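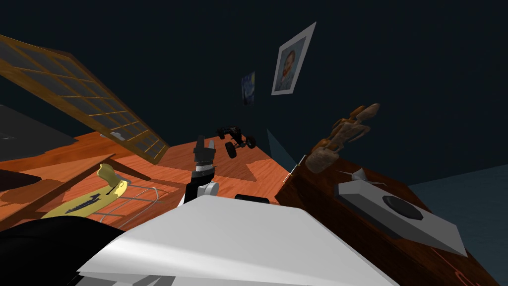
How Bats Find Their Way in the Dark

Aug 25, 2018 | By the Namance Animal Desk
600 shares | 44 comments

Bats are mammals. They have fur, and the mothers feed milk to their young. They are also the only mammals that can truly fly. Most bats are active at night, when there is little light to see by. Bats are not blind, but many kinds use sound to find food and avoid obstacles. This is called echolocation.

An echo is a sound that bounces off something and comes back. A bat sends out short calls through its mouth or nose. The calls travel through the air, hit an object, and return to the bat's ears.

Most of these calls are too high for people to hear. The pitch of a sound is measured in kilohertz. Human hearing stops near 20 kilohertz, and many bats call well above that. Some calls reach 80 or even 100 kilohertz.

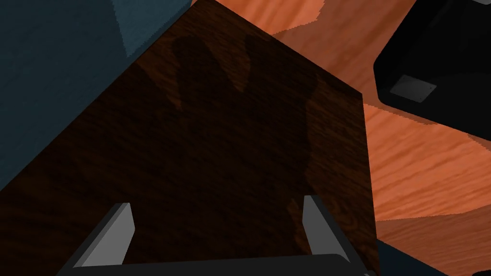 How far away is it?

Sound takes time to travel. An echo from a nearby moth comes back sooner than an echo from a distant tree. The bat's brain uses this delay to judge distance. As the bat gets closer to an insect, it calls faster and faster. The last burst of calls before the catch is known as a feeding buzz.
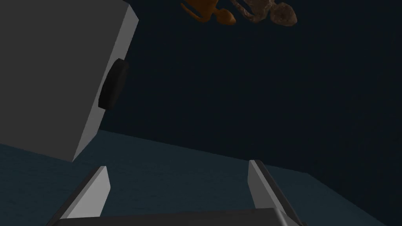
Echoes also carry information about shape. A smooth, flat surface bounces sound in one main direction, much as a mirror bounces light. A bat facing the broad front of the gray box would get a strong, simple echo. The two small sculpted figures at the top would scatter the sound, and the echo would be more complex. Bats can use differences of this kind to tell a leaf from a beetle.

Do all bats do this?

No. Most large fruit bats rely on their eyes and their sense of smell. A few of them make clicks with their tongues - a simpler kind of echolocation that helps them move through dark caves.

Related
Why Moths Have Ears
What Is a Nocturnal Animal?
How Dolphins Use Sound
Where Do Bats Go in February?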